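November, and the rain has settled in over Sestow as if it means to stay until spring. I've been up since before it was light, drinking tea and thinking about Mum's house, or more truthfully about the things in Mum's house, and how I'm supposed to decide which of them go on being ours.

She's 74 now and perfectly cheerful about the whole business. The flat in Larneo has one bedroom, a balcony wide enough for a chair and her geraniums, and a cupboard that she calls the attic. She has lived on the hill for almost 30 years and I thought she would grieve over every teaspoon. She doesn't, bless her! She walks through the rooms pointing at things and saying "gone, gone, yours, gone", and I trail along behind her with the roll of stickers, feeling like the child who won't leave the party.

The toys were at the back of the linen cupboard, under the good tablecloths. I'd forgotten we had so many. There was the farmhouse with its door missing, a whole tribe of knitted rabbits in varying states of health, and the bricks, of course, which I believe must breed in the dark. I sat on the hall floor for far too long. You pick one up meaning to drop it straight in the charity box, and then your thumb finds the studs and you're seven years old and somebody has just stepped on your castle on the way to answer the phone.

I wrote a long, soppy message to the family about it last night, asking whether we oughtn't to keep the lot for whoever comes along next.

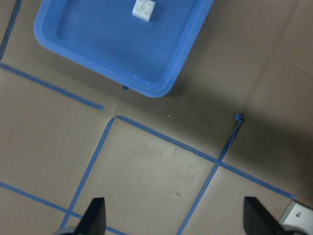

Marjan replied that she loved me but no, we ought not, and that if I wanted to keep them they could live in my hall cupboard and fall on my head. A fair point, she added, could also be made about the twelve years they'd spent in the linen cupboard without a single person asking after them. Keep a handful, was her advice, and let some little kid have the rest while there's still fun left in them.

She's right, and I was cross about it for the whole of breakfast.

What I keep coming back to is that I don't much want the things themselves. I want the afternoons. I want wet Saturdays with the heater ticking, and Farzad lying on his stomach on the rug, making the same sound for lorries, tigers and aeroplanes. I want Mum shouting from the kitchen that lunch was ready and none of us moving, and the smell of onions coming down the hall. None of that will fit in a box with a sticker on it. I know this quite well and I still carried the knitted rabbits out to the car and sat them on the back seat, where they looked very pleased with themselves.

Hamidreza rang while I was parked outside the bakery. He wanted to know about the dining table, which he has coveted since boyhood, and whether it would go around the turn in his stairs. We went over this for ages. He had measured the stairs, but he'd measured them in his head, and I told him to go and find a tape measure like a grown-up. He said he'd do it after lunch. I bought a poppy seed loaf and one of those apple things for Mum, and ate the apple thing myself at the lights, so please don't tell her.

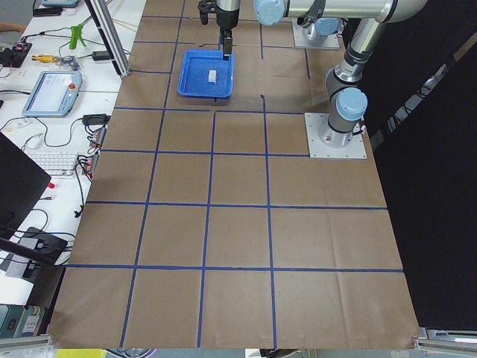

After supper

Niloufar came by with soup and stayed until nearly ten. I'd meant to go on sorting, but we talked instead, mostly about her own mother's move out to Brerkum, which was a much sadder affair and done in a terrible hurry. She said the thing she missed most was a colander. It was dented and had a wobbly foot, and it went off with the kitchen odds and ends because everyone assumed that someone else had a better one. She's had three colanders since and hasn't liked any of them.

So I've put the colander on my list, along with the blue jug and the recipe tin. I'm letting the fish knives go, and the second-best curtains, and nearly all of the toys. I've held on to a few bricks for my coat pocket. I don't plan to do anything with them. It's just nice to have something to turn over while I'm waiting for the bus.

Mum phoned to say goodnight and asked whether I'd got anything from the bakery. I said the bread was lovely.

Hamidreza never did ring back about the stairs.

Recent entries
The geraniums have opinions
A long drive to Larneo and back
What to do with other people's letters
Soup weather
Farzad and the borrowed ladder
Older entries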